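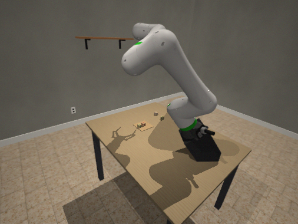 The Mottram bench in simulation: one arm, one tray, a few small cubes.

About Dereo

We're a small research company working on one question we can't leave alone: how much can a robot arm learn about handling objects before it ever touches a real one? Shirley Dobson started Dereo to find out, and we've been happily stuck on it ever since.

Our method is called Paveo. We build a tabletop in simulation, let the arm practice there, and change the room a little between runs – wall color, floor, light, where the cubes sit. An arm that has only known one room tends to get lost in the next one. Ours trains in 1000 versions of the same room, and we love watching what it makes of a new one!
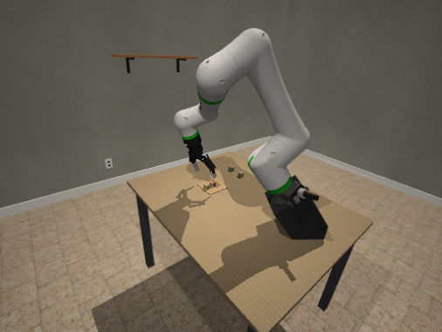 Gripper open over the tray during a Paveo run.

In June we put the method through its longest test so far, around 3000 simulated pick attempts with cubes in places the arm hadn't practiced. It lifted the right cube far more often than our older setup did, and it got better at trying again after a miss (our favorite part). Stacking is still shaky. Tall stacks especially.

We share our rooms, training settings and failed runs with our partners at Griltuden, who test the same policies on hardware and tell us very plainly where our physics is off. Friction, mostly.

Students and visiting researchers are welcome. The next open lab is 27th August in Room 506, and you can bring your own objects for us to model.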